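Tiltholm 家庭内飲料習慣記録コーパス 説明書

1. 概要

Tiltholm 家庭内飲料習慣記録コーパス(以下「本コーパス」)は、家庭における飲み物の準備と摂取について、調査協力者が自らの言葉で記した日誌を収録した日本語テキスト資料です。編纂は Naswood 生活文化研究室が担当し、日誌の回収および書き起こしは Gatbridge が受託しました。監修責任者は Emil Pichler です。

本説明書は、収録内容、作成手順、利用条件および既知の制約を利用者に示すことを目的とします。利用を開始する前に、第5節および第7節を必ずお読みください。

2. 収録内容

収録件数は642件です。1件は、1世帯における1日分の日誌に相当します。参加世帯は30世帯で、世帯ごとの提出件数にはばらつきがあります。提出の少ない世帯を除外する処理は行っていません。

各記録は次の項目から構成されます。

記録番号
世帯番号(無作為に付与し直したもの)
曜日
時間帯(朝、昼、夕、夜の区分)
飲み物の名称(協力者の表記のまま)
統制語(編纂者が付与)
自由記述本文
備考

自由記述本文の長さに下限は設けていません。「麦茶、いつもどおり」のみの記録もあれば、急須の扱いをめぐる家族間のやりとりを詳しく記したものもあります。いずれも同じ形式で収録しています。

3. ファイル構成

本体は UTF-8 のタブ区切りテキストとして提供します。改行コードは LF に統一しました。自由記述本文に含まれていた改行は全角の斜線に置き換えています。元の日誌に全角の斜線が用いられていた箇所は、あらかじめ読点に変更しました。

統制語一覧は別ファイルに収めています。一覧には見出し語、読み、上位語および適用範囲の注記を記載しました。「お茶」という表記は世帯によって指すものが異なるため、文脈から特定できる場合に限り緑茶、ほうじ茶、麦茶等の下位語を付与し、特定できない場合は「茶(不詳)」としています。

4. 作成手順

日誌は6月に記入されたものです。協力者には、飲み物を用意した時点または飲み終えた時点のいずれかで記入するよう依頼しました。どちらの時点で記入したかの記録は求めていません。

手書きの日誌は、2名の作業者がそれぞれ独立に書き起こし、相違のあった箇所を監修責任者が確認しました。誤字と思われる表記は原則として残し、備考欄に注記しています。方言形および家庭内でのみ通用する呼称は修正の対象としていません。

統制語の付与にあたっては、先に100件を抽出して試行し、その結果に基づいて付与基準を改めました。試行分についても、改定後の基準によって付与をやり直しています。

5. 個人情報の取扱い

氏名、住所、勤務先、学校名および通院先に関する記述は、種別を示す記号に置換しました。家族間の呼称(「おばあちゃん」「下の子」など)は、個人の特定につながらないと判断したものに限り残しています。置換漏れを発見された場合は、該当箇所を公開または引用することなく、研究室までご連絡ください。

協力者からの撤回の申し出は、公開後も受け付けます。撤回があった場合は次の版で当該記録を削除し、記録番号は欠番とします。利用者は、最新版の公開後、速やかに旧版の使用を終了するものとします。

6. 容器に関する語の扱い

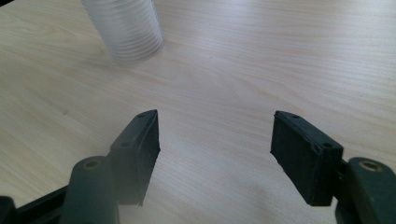 容器を表す語は、飲み物の名称に次いで表記の揺れが大きい項目です。「コップ」「グラス」「カップ」「湯のみ」は、材質や取っ手の有無にかかわらず互いに置き換えて使われることがあり、同一の日誌の中でも一定しません。統制語では、材質と形状を別の欄に分けて記録する方式を採りました。木の天板に立つ、筋の入った半透明の筒形の品のように、重ねたプラスチックコップとも一つの透明な容器とも受け取れるものについては、形状欄に「筒形」と記し、器種欄は「不詳」とします。本文の記述から器種を推測して補うことは認めていません。

「一杯」「半分」などの分量表現は、容器の容量が不明であるため、体積への換算を行っていません。利用者が独自に換算を行う場合は、その根拠を成果物に明記してください。

7. 利用条件および制約

本コーパスは、研究および教育を目的とする場合に限り無償で利用できます。再配布を希望する場合は、事前に書面による承諾を得てください。日誌の記述を協力者の健康状態の推定に用いることは禁止します。

参加世帯は特定地域の募集に応じた家庭であり、国内の世帯を代表するものではありません。季節は初夏に限られ、冬季の温かい飲み物に関する語彙は十分に含まれていません。また、外出先で購入した飲料は、自宅に持ち帰って飲んだ場合のみ記録の対象としています。酒類については記入を任意としたため、記載がないことをもって飲酒がなかったと解釈することはできません。

8. 引用および問い合わせ

成果を公表する際は、コーパス名、編纂機関名および使用した版を明記してください。検索用の補助プログラム Zapata を使用した場合は、その旨も併せて記載してください。Zapata の動作に関する質問は、同梱の手引きを確認のうえ、本体とは別の窓口にお寄せください。

記録内容に関する問い合わせには、記録番号を添えてください。回答は毎週月曜日にまとめて行います。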